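Flaltine Job Notes: Water and Smoke Restoration Records

Data card, version 2
Maintainer: Esperanza Tillman
Last revised: 2020-02-23

Summary

Flaltine Job Notes is a table of 1,586 restoration jobs closed by the Plinville office of Kazemi Restoration. Each row is one job at one address. The table holds the type of loss, the rooms affected, the drying equipment placed, moisture readings by day, and the free-text notes entered by the crew. It was put together so that the office could compare its equipment estimates with what was left on site, and it has since been used for scheduling and for training new production technicians.

The table covers homes and small commercial buildings. Large losses (more than 50 rooms or units under one claim) are kept in a separate system and are not included.

Files

jobs.csv: one row per job
readings.csv: one row per moisture reading, joined to jobs.csv on job_id
equipment.csv: one row per piece of equipment per placement
notes.txt: crew notes, one block per job, in job_id order
codes.csv: lookup table for loss type, room type and material

All files are UTF-8 with Unix line endings. Fields in the CSV files are separated by commas and quoted only where the value contains a comma. The first line of each CSV is a header.

Fields in jobs.csv

job_id: integer, unique. Numbers are not consecutive. Gaps are canceled jobs or jobs moved to another office.
loss_type: code. W1 clean water, W2 gray water, W3 black water, S smoke, F fire with structural damage, M mold found during another job.
call_time: local time of the first call, 24-hour clock.
arrive_time: local time the first crew member signed in. Blank if the sign-in was missed.
rooms: integer, rooms with any affected material.
floor_material: code for the main floor covering in the worst room. See Material codes.
contents_moved: Y, N or P. P means part of the contents stayed in the room and was blocked up or covered.
days_dry: integer, days from first equipment placement to last pickup.
closed_by: crew lead initials, replaced with a two-digit number in the shared copy.

Street addresses, customer names, claim numbers and adjuster names have been removed. The zip code is cut to its first three digits.

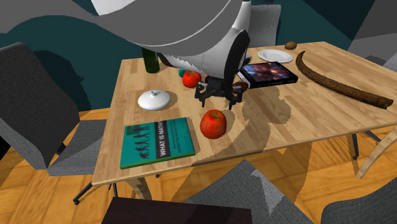 Material codes

The codes in floor_material and in the material field of readings.csv come from the same list. Version 1 used separate lists, which caused mismatches when a job had both. The current list is:

10 solid wood
11 engineered wood
12 laminate
20 carpet with pad
21 carpet, glued down
30 tile
31 sheet vinyl
40 concrete, bare or painted
50 drywall
51 plaster
60 framing lumber
61 subfloor
90 furniture and other contents

Code 90 is used when a technician metered a table, cabinet or bookcase at the customer's request. These readings were not taken on a fixed schedule and should be left out of any drying curve.

Where two floor coverings meet inside the affected area, floor_material carries the one with the larger wet area. The other is written in the notes only. Paloma Pettigrew went through the notes in January and added a field, floor_mixed (Y or N), for jobs where a second covering is named. The field does not say which one.

Readings

Readings are taken with a pin meter on wood and drywall and with a non-invasive meter on tile and vinyl. The two scales are not the same. The meter field says which was used (P or N), and values should never be averaged across meters. Wood readings are percent moisture content. Non-invasive readings are on the relative scale of the meter and have no unit.

Each job should have a dry standard, which is a reading of the same material in an unaffected part of the building. It is stored with day = 0 and spot = REF. Jobs without a REF row were closed against the office default for that material. Treat the drying goal on those jobs as an estimate.

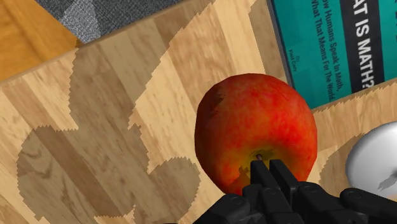 The spot field is a short label chosen by the technician on the first day and repeated on later days. Labels are unique within a job but mean nothing across jobs. Spot A in one house has no relation to spot A in the next. If a label was changed partway through, both labels appear and the series looks broken. Pettigrew's script, merge_spots.py, joins series when the notes state the change in plain terms. It leaves the rest alone.

Readings taken on solid wood with the pins across the grain and along the grain are not told apart. The office procedure is along the grain, but early crews were not consistent.

Equipment

The equipment table lists air movers, dehumidifiers, air scrubbers and floor mat systems. Each unit has a tag number, a placement time and a pickup time. Heaters were not tagged before version 2 and are missing from older jobs. Tags were reused when a unit was retired, so a tag number identifies a unit only within a single job.

Pickup times are often entered at the end of the shift. Do not use them to work out running hours to better than half a day.

Crew notes

Notes are as typed, apart from the removal of names and addresses. Spelling was left alone. Common short forms:

AM air mover
DH dehumidifier
BB baseboard
TO toe kick
HO homeowner present
NHO no homeowner present
DNR do not remove, item stays at customer's request
PU pickup

A note block may be up to 3,000 characters, the limit of the entry form. Longer notes were cut at that point by the form, and the missing text was not kept anywhere.

Name removal was done with a word list and then read through by hand. If you find a name or address that was missed, write to the maintainer with the job_id and do not pass the file on until a corrected copy is out.

Known problems

Arrival before call. In 12 jobs arrive_time is earlier than call_time on the same date. These are walk-ins at a building where a crew was already working. They are correct as entered but will give negative response times.

Loss type changed. A W1 job that sat over a weekend may have been raised to W2 on inspection. Only the final code is stored.

Smoke jobs have few readings. Jobs coded S usually have no rows in readings.csv. A missing series there does not mean missing data.

Room counts. Closets were counted as rooms by some crew leads and not by others. The rooms field should be compared only between jobs with the same closed_by value.

Uses

The table is suitable for planning equipment stock, for checking estimates of drying time by material, and for classroom exercises with new technicians. It is not suitable for pricing. No cost field has been included and none can be worked out from the equipment table. It should not be used to rank crew leads, because the harder losses were assigned to a small number of them.

Loading

The tables load in any spreadsheet program. For repeated work, the Loltometti reader in the tools folder checks the joins and reports any reading whose job_id has no match. Run it from the top folder:

python tools/loltometti.py check .

A clean copy prints the row counts for the three joined tables and exits with status 0. A status of 2 means a file is missing or has been renamed. A status of 3 means the header does not match this version; version 1 files give this result, as they lack floor_mixed.

Changes from version 1

Merged the two material lists.
Added floor_mixed.
Added heaters to equipment.csv for new jobs.
Changed closed_by from initials to numbers.
Removed duplicate REF rows where the same value had been sent twice by the tablet form.

Access

Copies are given to Kazemi offices and to training partners on written request to Esperanza Tillman at the Plinville office. State which files are needed and who will hold them. The shared copy may not be posted publicly or combined with claim records.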